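I started keeping these notes for myself in June and they grew, so now they're a repo. If you ride dressage (or anything, really) and like messing about with spreadsheets, help yourself!

## What's in it

- `rides.csv` – 702 rows, one per schooling session
- `horses.csv` – age, height and level for each horse at the Zerkberg yard
- `notes/` – my ramblings after each ride, spelling mistakes and all

Every row has the main exercise, minutes in walk, trot and canter, which rein we began on, and a rhythm score from 1 to 5. The score is my own feeling on the day, so please don't treat it as judging.

## Gaps I know about

Skeno was off work for a while and his rows stop at 196. Wevetti has 512, but 86 of those have no canter minutes – I forgot the column existed, sorry. Lunging isn't in here at all.

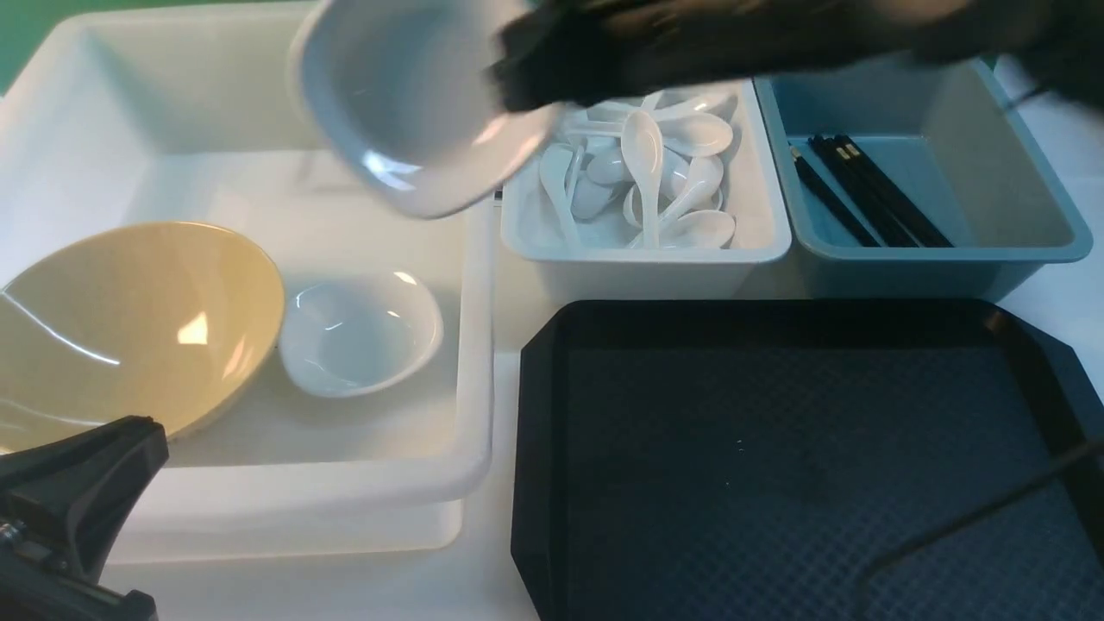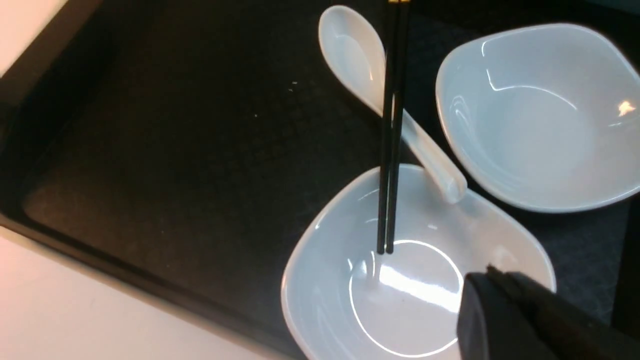
Fitriani Osman wrote back after trying the first version that the rhythm score is no use without knowing how long the warm-up was, and could I please split walk on a long rein from walk on the bit, as a horse that's had a proper stretch first is a different horse by the time you pick up trot. She's right, so there are two walk columns now, `walk_long` and `walk_contact`. Older rows only have the total, in `walk_all`.

## Using it

Load it in whatever you like. Dates are day first, blanks mean I didn't write it down, and a zero is a real zero. Share it, change it, just say where you got it.

Last updated 8 January 2024. Corrections go in the issues tab, and do put the row number in!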